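Urnik Receiver Gloves, Adult

I've been catching footballs in flag leagues since college, and these are the gloves I keep reordering for the shop.

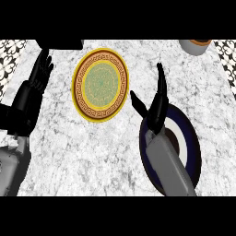 The palms are tacky right out of the bag, so you don't need a week of practice to break them in. I wore one pair from February through the end of our season and the grip held up fine — I just wiped them down with a damp cloth after games. They do run small! If you're between sizes, go up. My teammate Octavio Palma ignored me on that and ended up swapping his for an XL.

The wrist strap is wider than the one on the old Zeron pair (which I never liked, it curled). We've sold 278 pairs so far and most returns were for size.

Colors: black, white, royal
Sizes: S to XXL
Item no. 1301
Exchanges: write to Soledad Fuentealba at the shop and put your order number in the subject line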